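Subject: Re: [hekcombe-neighbors] Slipcover or new sofa?

Hi all, I'm finally answering Damian about reading chairs for the library corner (sorry, April got away from me!).
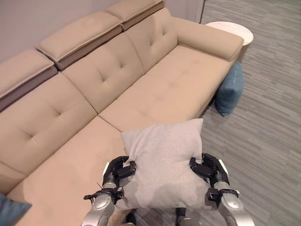

Hekcombe, July 3, 2023

Damian Rutkowska wrote:
> Does anyone know a good way to get people to stay and read
> after book swap? They grab a paperback and leave.

I think it's the hour, Damian. We end right at dinner! When I ran the swap on Brzozowska Street we started at 2, put the kettle on, and people sat for ages with whatever they'd picked up. Somebody usually read a page out loud (badly, and we loved it).

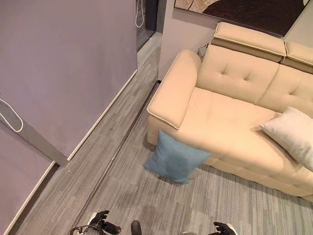 Beige sofa with a pale pillow on the seat

The other thing is the shelves. Mysteries are mixed in with cookbooks and tax guides, so you spend your whole visit hunting. I'd pull the mysteries out first and give them 3 shelves of their own. I can bring labels, and I still have 74 of those little card pockets if you want them. 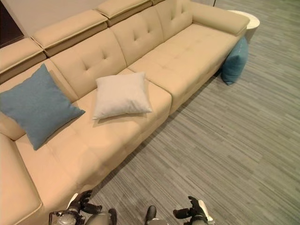
Chiến Âu wrote back to me that the earlier start is fine but please leave the cookbooks by the door, where they go fastest. Fine by me!

Remigiusz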